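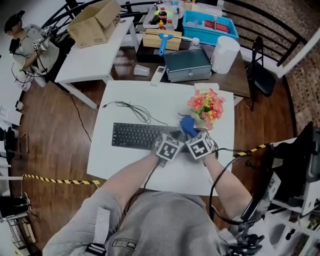
Minutes of the October Supplies and Sorting Meeting

This site uses cookies to remember your preferences. Accept | Manage settings

Filed under: Meetings & Minutes, Swap Shelf

Kamonchanok Kaewkla opened the meeting at 2 and thanked everybody for coming up the stairs, and for being so good-humored about the tables, which do seem to fill up again as fast as we clear them. The September minutes were read and accepted with one small correction (the spelling of Plostier in item 3).

1. The brown table

We had a long and friendly talk about the dark wooden table. It was agreed that the gray cash box should have one end of it to itself on sale afternoons, and that the blue basin and the white tray of bottles and small containers should move to the shelf by the sink. Ruwan Bepari asked whether the blue-handled scraper belongs with us or with the Dinis people downstairs. Ruwan will ask them, and until we hear back it stays in the tool drawer.

2. The white tables

Everyone is fond of the flowers and they are staying! The keyboard and the remote control will go in a lidded box marked Standby when the table is wanted for sorting, along with any spare cables, which should be coiled and tied, please, and please also labeled. Ruwan has offered to write the labels, and we were all very glad to accept, having seen his handwriting.

3. Cardboard boxes

Flattened boxes go out with the paper recycling. Good strong ones are to be kept for the Shehu Street collection, up to the top of the closet and no higher.

4. Money

The float in the cash box will stay at $100. The October sale brought in $413, a lovely result for a rainy afternoon, and it was agreed to put the whole of it toward shelving. We are still hoping to reach $2,000 by spring. Kamonchanok has a quote from Plostier and will get a second one to compare.

5. Any other business

Folding chairs should be put away along the wall after each session, and the parquet swept with the soft broom only, as the stiff one leaves marks. Ruwan asked for more cups. Agreed.

Actions: Ruwan, labels and the scraper. Kamonchanok, second quote and cups.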